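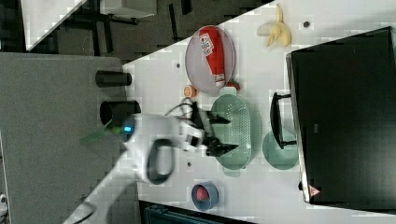 Short thread on a gripper fault at Brelwood, the tabletop kitchen-handling cell we run in Lirncombe. Writing it down in case someone else's arm starts doing the same thing.

Symptom: the arm closes on an object, lifts, and at some point in the transfer the fingers open. Command log says closed. Position feedback says closed. Object is on the floor.

Mostly light, rigid items with a rim. Colanders, plates, bowls. Bottles were fine, and so was fruit, which sent us down the wrong path for two days.

First theory was finger pad wear. Changed the pads, cleaned the fingers, no change. The old pads are in a bag if anyone wants them.

Second theory was the grasp planner picking a bad spot on the rim. We replayed 600 stored grasps with the planner bypassed and fixed poses. Same drops, same part of the motion.

That last bit should have told us sooner. Every drop came with the wrist rotated well past halfway. Position of the object on the table made no difference.

Cause: one conductor in the wrist cable bundle had cracked inside its sleeve. Outside of the bundle looked perfect. At rest it measured fine. Twist the wrist far enough and the gripper lost comms for a moment.

On losing comms our gripper driver restarted and ran its homing routine. Homing begins by opening the fingers. The feedback topic kept publishing the last good value, so the log showed a firm grip throughout.

So 2 faults. A cable, which is a consumable, and a driver that opens the hand on reconnect, which is a safety problem. With a plate it's a nuisance. With a knife it would be a report.

The driver default went in last December with the Ollolico wrapper. I approved that change. It was listed in the notes as "auto-recover".

Changes made: no homing on reconnect without an operator confirming. Stale feedback is flagged after 4 missed messages and the arm stops where it is – fingers hold.

Cable now has a longer service loop and a replacement interval. The failed one had done 2058 hours, all of it with the loop tied too short.

Subramaniam cell has the same wrapper and the same tie point. It's stopped until both are changed.

Still open: whether hold-on-fault is right if a person's hand is between the fingers. Grip force is capped low, but I want it measured before I sign it off.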